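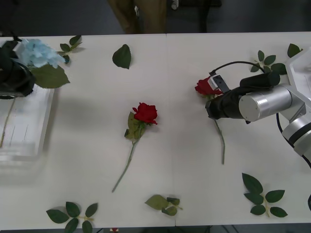 Speaker notes: The Stendlow flower set, a hands-on review

Home Talks Reviews Contact

Search the talks archive Go

Slide 1. Leave it up while people sit down. Say good morning, and say up front that I paid for my own set and that Trotmont didn't see these notes.

What's in it: artificial roses and hydrangeas, plus the loose leaf sprigs that everyone forgets to pack when they build one of these on their own. Also a task booklet and a scoring sheet. The idea is that two arms tidy the table, and the set gives you the same mess to start from every time. I love this. I spent years making up my own messes!

Slide 2. Why flowers. Ask for hands: who has tested on blocks? Who has tested on anything with leaves? (Expect a lot fewer hands. Wait for the laugh.)

Blocks have a nice middle to aim for. A rose is a long thin stem with a big soft head on one end, so if you pick it up at the wrong place the head swings.

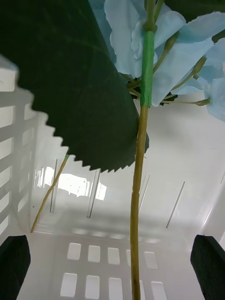 The part of the booklet I keep going back to is the basket task, level two. Level one only asks you to get the flower over the basket, and my old policy handled that fine. Level two asks you to let go so the stem stays inside and the head isn't squashed on the rim. Point out how little room the fingers have to themselves once a leaf that size hangs over on the left, with its saw-tooth edge running down toward the stem. The slots in the basket wall are a nasty touch too — thick pale ribs and bright pale gaps, right where the wrist camera is hunting for a thin pale stem. Plan to lose a few runs there.

Numbers, keep it quick: 1164 attempts logged, 776 scored as clean. Of the rest, 202 were leaves. Leaves! Say it slowly, people write this one down.

Slide 3. Setup and reset.
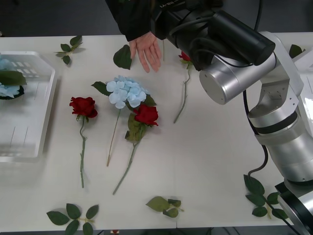
Three roses and a hydrangea on the table, one more hydrangea in the basket.

The reset cards are my favorite thing in the box. Each one shows a layout, you put the pieces down to match, and you're ready for the next run. Mention that the cards let blooms overlap, and that I'd leave the overlaps in. It's tempting to spread everything out so the numbers look better.

Gripes, to be fair:
- The scoring sheet has one column for "dropped" and no way to say from where.
- Small leaves are easy to lose. I'd pay for a bag of spares.
- Lu, the logging app that comes with it, forgets your run name if you close the lid. Write it on tape.

Slide 4. Close-up, then read the diary entry out loud.

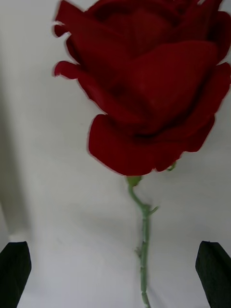

SKATUM, September — Single rose task all afternoon. The side twig on the stem is what I want the grasp planner to notice, and the thorn below it. Moved the target lower down the stem, past both. Much happier with the grasps by five o'clock. Going to try for 1000 more before the next talk.

End there and take questions. If someone asks about real flowers: haven't tried, would love to.

Related talks
Cable bins and other tangles
Two arms, one towel
Scoring sheets people will fill in
What Lu logs and what it skips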